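Fadwa Belkadi
Spent Friday papering and lining the small bay for Testwood. Posting my notes as a thread so I can find them again in March when we do the next one.

Fadwa Belkadi
The brief was three walls in one paper and a different print on the floor. The paper is pink with butterflies and moths all over it, in orange, magenta, lavender and purple. The floor is white with black line drawings, mostly flowers and leaves with a few birds.

Fadwa Belkadi
I was against two prints together until I laid a scrap of one on the other. The floor is only black and white, so it sits back. If it had any color in it I would have asked for plain.

Fadwa Belkadi
Paper came from Kusta. 4 rolls ordered, and I cut into the last one. The repeat is long and you lose a lot matching it. If you're pricing a job like this, price it on the repeat and forget the wall area.

Fadwa Belkadi
Order I worked in: back wall first, then left, then right. I started with the back because that's the one you look at straight on, and I wanted a whole butterfly near the top center.

Fadwa Belkadi
I cut the first drop 2 inches too short. Measured to the bottom edge and forgot the trim. That piece went into the scrap pile and got used for testing paste.

Fadwa Belkadi
Paste was the ready-mixed tub from Brutard. It's thicker than I like. I let each drop rest folded before hanging. The first one I hung right away and it bubbled along one side, so I peeled it and did it again.

Fadwa Belkadi
Corners. Don't wrap a full width around a corner, even a small one. Cut the drop so it turns by a half inch and overlap the next piece onto it. You lose a bit of pattern in the corner. With a print this busy you'd have to go hunting for it.

Fadwa Belkadi
Sherif Ghoneim asked why I didn't line the walls up so the pattern runs all the way around. I tried it on paper. It put half a moth at the top of the right wall and left the best butterfly down by the floor. I moved the drop up and let the corner mismatch.

Fadwa Belkadi
So now each wall has a big one up high. Lavender and orange on the left, magenta and purple on the back, and the largest up in the right corner. I'm happy with that part.

Fadwa Belkadi
The floor print is from El-Sayed. It came rolled tight and wanted to stay that way. I left it face down overnight with books on the corners and it was fine by morning.

Fadwa Belkadi
Placed it so one of the peonies landed near the middle of the front half. There's a bird with a long beak down toward the right that I didn't notice on the roll at all. It's my favorite thing in there now.

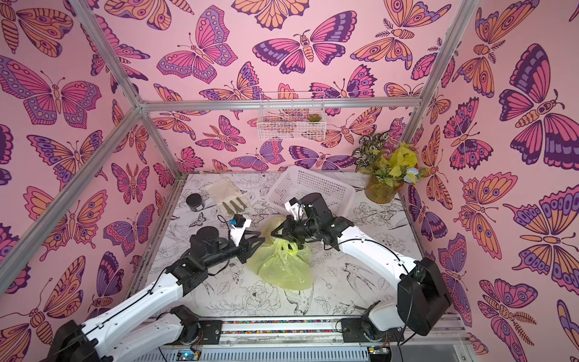
Fadwa Belkadi
Anyway, the bar along the top of the back wall covers the cut edge of the paper, which saved me a strip of trim. I'd still cut that edge clean. Someone will take the bar off one day.

Fadwa Belkadi
Costs, since Sherif will ask. Paper and floor print together came in under 600. Paste, blades and a new smoothing brush were under 100. My time is separate.

Fadwa Belkadi
Things to change next time: buy one more roll than the math says, swap the blade more often on the long cuts, and trim the floor after the walls are done. I trimmed it before and had to shift it to close a gap on the left.

Fadwa Belkadi
I kept the offcuts, rolled and labeled by wall. If anyone at Testwood needs a patch piece, ask me before ordering more. Different batches of this pink don't always match.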